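Subject: Re: Marchand cocoa truck, who's been?

On 14 March 2021, a list member wrote:
> Has anyone caught the Marchand truck yet? I read they're giving out
> free cups in 14 towns to push the new dark chocolate flavor, and
> Danevau is supposed to be one of the stops. Is it worth standing in
> line with two kids? And is it too sweet? The last one was like syrup.

Yes! I went, and I'd go again, but bring gloves and a snack for the kids. The line went clear past the Tritell store and I waited 41 minutes for a cup I finished in maybe four gulps. The truck is painted up like a giant marshmallow, which my daughter thought was the best thing she'd ever seen (she's still talking about it).

On the sweetness, I think you'll be happier this time. The dark one has a little bite to it, and they let you say no to the whipped cream. I said no and then felt sorry for myself and went back and asked for it. The orange one I didn't care for — it tasted like cough drops to me, though my husband drank all of his and half of mine. 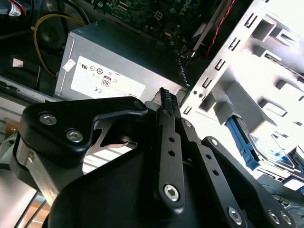
They had 600 tins to give away as well, the small ones with the snowflake lid, and those were gone before we got anywhere near the window. If you want a tin, go early. The girl handing out cups told us there'd be more at the Candutar stop, but she didn't sound too sure about it, so don't drive over there on my say-so.

> Also, do they take the coupons from the newspaper?

They do, but at the grocery store and not at the truck. It's $3 off two boxes and mine doesn't run out until June, so there's no rush. I've got a spare if you want it.

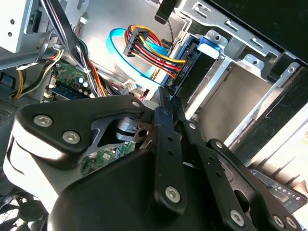

Posted by the Danevau Freebies & Samples list moderator

One more thing, parking. The lot behind the library was full when we got there, so we left the car by the ball field and walked, and with little ones I'd just plan on doing that from the start. There's a bathroom at the library too, if it's open. Let me know which flavor you end up with, and if you see the peppermint one grab me a packet!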